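brick-sort-control

Control and perception code for the two-arm block sorting cell at the Haverford lab, plus a card for the recordings that go with it. Maintained by Przemysław Kozłowski. The task is simple to state: toy bricks lie loose on the table, and the arms put them into trays by color.

Status: in use. The planner interface changed in March, so configs written before then need the converter in tools/convert_cfg.py.

What is in the repo

control/ – joint and gripper drivers, the watchdog, and the arm-to-arm lockout
perception/ – color segmentation, tray finder, brick pose estimator
planning/ – pick order, tray assignment, path checks between the two arms
tools/ – calibration, log viewer, episode cutter
configs/ – one file per cell (haverford.yaml, hivholm.yaml)

Install

Python 3.10 or newer. Clone the repo, make a virtual environment, then run pip install -e . from the top folder. The drivers need the Kirura bus library, which is not on the package index; copy the wheel from the shared drive and install it first. If you only want to read recordings, pip install -e .[data] skips the drivers.

Running

1. Power the arms and wait for both to report ready.
2. Run python tools/check_cameras.py and look at every view.
3. Start the perception node, then the planner.
4. Start control with --slow the first time after any config change.

Ctrl-C in the control terminal stops both arms where they are. They hold position until you run release.py, so support the arm by hand before you do.

Views and block colors

The fixed camera is used for tray finding and pick order. The wrist view is used only for the last part of the approach, when the gripper is close enough that the arm hides the brick from the fixed camera. Red, yellow and green are the only color classes. Tray color is stored separately and is never used as a block label.
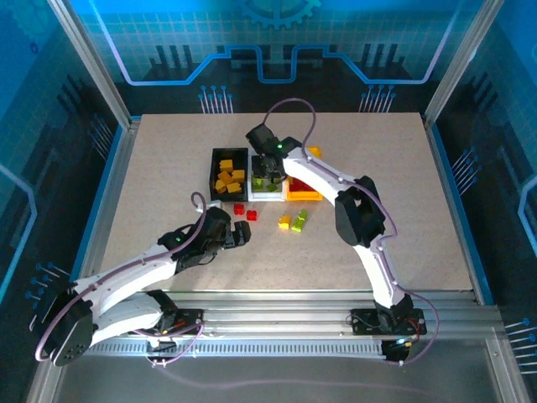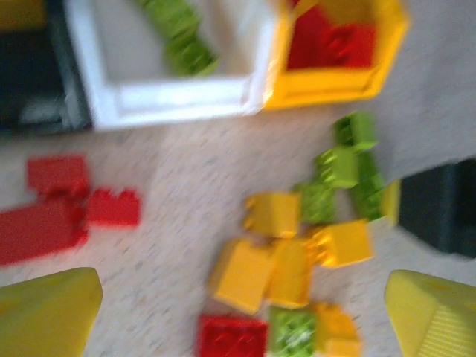
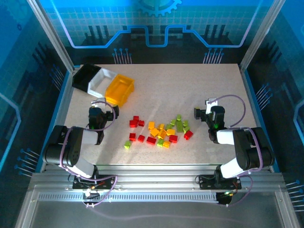

Views from the cell: fixed camera (first and third), wrist camera (second).

Trays are found again at the start of every episode. Do not hard-code their positions. They may be in a row or partly on top of each other, and the finder returns a visible outline for each one along with an overlap flag. The planner will not place into a tray whose flag is set unless allow_overlap is true.

Wrist images can be badly smeared while the arm is moving. The pose estimator drops any image below the sharpness limit (wrist_min_sharp, default 70) and falls back to the last good pose. If it drops more than 105 in one episode, the episode is marked "wrist_poor" in the index. We kept those episodes in.

Recordings

The current release has 1,404 episodes. Each is a folder with:

fixed.mp4 – fixed camera video
wrist_left.mp4, wrist_right.mp4 – wrist video
joints.csv – joint positions and gripper opening, logged at 100 Hz
events.json – pick, place, drop and stop events
meta.json – cell name, config hash, tray-to-color assignment

Timestamps are in seconds from the first joint sample. Video and joint clocks are lined up by the episode cutter. Event labels come from the control log and were not checked by hand, so a place event means the gripper opened over the tray, even if the brick bounced out.

Known problems

- Green bricks packed close together are often merged into one blob. Turning on split_blobs helps but slows the node down.
- The orange tray can pull yellow bricks near its rim into the tray mask. Raise tray_margin if this happens.
- The lockout is cautious over the middle of the table. One arm may sit and wait longer than it needs to.
- The Ganent planner backend builds but does not support two arms yet.
- Configs from Hivholm use the older wrist camera mount. Redo the hand-eye calibration before using them anywhere else.

Reporting bugs

Open an issue with the config hash, the events.json file and the last lines of the control log. For perception bugs, attach the raw video as well, and leave the overlay off.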